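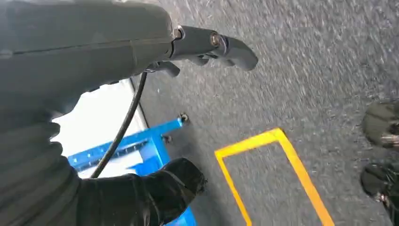 Photo: Tutlow project, Nirnileck lab. Free to reuse with credit.

Inside the Tutlow Project

Welcome to our gallery! Tutlow is our study of how a robot arm can learn to put things down in the right place. Picking things up gets most of the attention in our field, and we love a good grasp as much as anyone, but we wanted to know what happens at the other end of the job. Where does the object land, and how far off is it?

The photo at the top is a wrist view, the same kind of picture our learning software works from. The black two-fingered gripper is open over the carpet, and the yellow tape on the floor marks out a rectangle. You can also spot a pair of dark shoes at the right - we do like to stand close and watch.

How the method works

A person guides the arm through a task by hand, and we record the wrist pictures along with the arm's movements. We started with just 41 of these guided runs. The software, which we call Niltov, learns from them and then practices by itself in simulation for another 2,000 tries. After that it goes onto the real arm with no extra tuning.

The part we are most excited about is how Niltov handles the last few inches. It makes a fresh guess at the distance to the target with every new picture, so a bad guess early on gets corrected along the way. Older versions made one plan at the start and stuck to it, and small errors had plenty of time to grow.

What we found

We ran 200 test placements on the real arm in July. The new method missed the target area on 7 of them, and we were thrilled! Most of those misses came with tall, narrow objects that tipped after release, so that is where we are headed next. We also want to try floors with busier patterns, and targets that get moved partway through a run (a few early tries looked promising, but there are too few to report yet).

Related pages

Bhutto, our earlier study on grasping soft objects
Tutlow methods and test notes
Nirnileck lab home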